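Jisby Opens Guest Room Exchange to Hosts Outside Hatow

Members can now list a spare bedroom from any town in the county

HATOW, Wed 8 April – Jisby, the home-stay exchange that matches people who have a spare bedroom with people who need one for a short time, is opening its listings to hosts outside the Hatow town limits. Until now, only residents of Hatow could offer a room. Starting today, any household in the county can apply.

The exchange was set up to help people who come to town for a short hospital stay by a family member, a training course, or a temporary job, and who cannot pay for weeks in a hotel. Guests pay a flat rate of $36 a night. Hosts keep the full amount for the first three nights of every stay. After that, Jisby takes a small share to cover its phone line and insurance.

"We kept hearing from people just over the town line who had a room sitting there and wanted to take part," said Dzintra Eglītis, director of Jisby. "We had to tell them no, and at the same time we had guests on the waiting list. The rule made sense when we were small. It doesn't anymore."

What Is Changing

Hosts no longer need a Hatow address. They do need to live in the home they are listing, and the room has to have a door that closes, a window, and a bed with a proper mattress. Sofa beds and air mattresses are not accepted. Bathrooms may be shared.

The largest group of new hosts is expected to come from the Ika neighborhoods along the bus line, where many older homeowners have bedrooms that were once used by their children. Jisby staff will visit each home before the listing goes live. Visits take less than an hour and are free.

The exchange is also dropping its minimum stay. Guests could previously book no fewer than five nights. They can now book a single night, and the maximum stay has been set at 26 nights. Anyone who needs longer can ask to be moved to a second host.

Help With Getting a Room Ready

A grant from Urbonaitė, the bedding and linen store on Hatow's main street, will pay for basic items in rooms that need them. Each approved host can claim up to $500 toward a mattress, a lamp, blackout shades, or a lock for the bedroom door. The money cannot be spent on paint, flooring, or electronics.

"Most people don't need to buy much," said Austra Tamošiūnaitė, who runs host visits for Jisby. "They think a guest room has to look like a hotel, and they put off signing up until they can redecorate. Guests tell us they want a clean bed, somewhere to hang a coat, and a place to plug in a phone. If you have a bedspread you like, use it."

Hosts are asked to provide two sets of sheets for each bed, one towel per guest per stay, and at least a foot of hanging space in a closet or on a rail. Pets are allowed in host homes as long as they are mentioned in the listing. Smoking indoors is not allowed in any listed home.

How to Apply

Applications can be made by phone or in person at the Jisby office. There is no fee. Applicants will need a photo ID, proof of address, and the name of one person outside the household who can act as a reference. Renters must also bring a letter from their landlord.

Listings should include one clear picture of the bed and one of the bathroom. Phone pictures are fine. Jisby does not use stock photos, and staff will not edit what a host sends in.

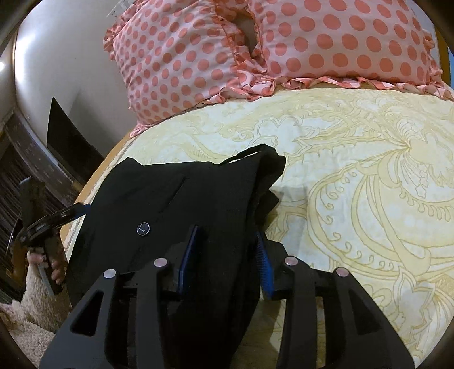

Dates for New Hosts

Home visits outside Hatow start next week and will be scheduled in the order applications arrive. The first new rooms are expected to be open for booking in May. Current hosts do not have to reapply, and bookings already made will not be affected by the new rules.

An evening information session for people who are thinking about hosting will be held at the Jisby office later this month. Two current hosts will be there to answer questions. Seating is limited, so people who plan to come are asked to call ahead.

About Jisby

Jisby is a nonprofit home-stay exchange based in Hatow. It arranges short stays in private homes for patients' families, trainees, and temporary workers.

Media Contact

Dzintra Eglītis, Director
Jisby, Hatow
Interviews with staff and current hosts can be arranged on request.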